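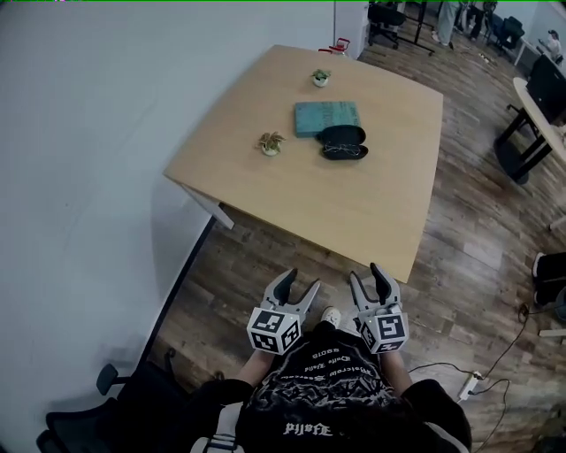
Side table with the two potted plants, the book and the glasses case.

From: Jhosep Cáceres
To: Lilmont residents list
Date: 10/05/2021
Subject: Re: small tables, what fits on them

Restrepo wrote:
> We are down to one small table beside the armchair and it has turned
> into a dumping ground. Does anyone keep plants and reading things on
> the same one? I don't want water rings on the top. Also wondering if
> the square Grulell is worth the money or if I should look for
> something second-hand.

We do keep both on one table. Ours is light tan wood with white legs and a square top, and the corners are a little rounded, so you don't catch your hip on them going past. It is not a Grulell. I paid $30 for it in February from a family moving out of unit 108, and that included a spare set of screws.

The plants are small and both are in white pots. The green one lives near the far edge and the reddish-brown one sits over to the side. I take them to the kitchen sink to water them and leave them on the draining rack for 2 hours before they come back. No rings so far — I did put felt dots under the pots as well.

The middle of the table is for whatever I am reading. At the moment it's the teal one, 288 pages, and I am not getting through it quickly. The glasses case ends up on the corner of the book most of the time. I leave it open with the glasses in it, otherwise I put them down somewhere else and spend the evening looking.

Four things is the limit for a top that size. Once a mug goes on as well, something has to come off, usually the book.

On the Grulell, my sister has one and the finish marked within a year. I would go second-hand. Branach on the main road had a few small tables out the front last time I went by — worth a look before you order anything.

If you want to measure ours, knock any evening after dinner.

Jhosep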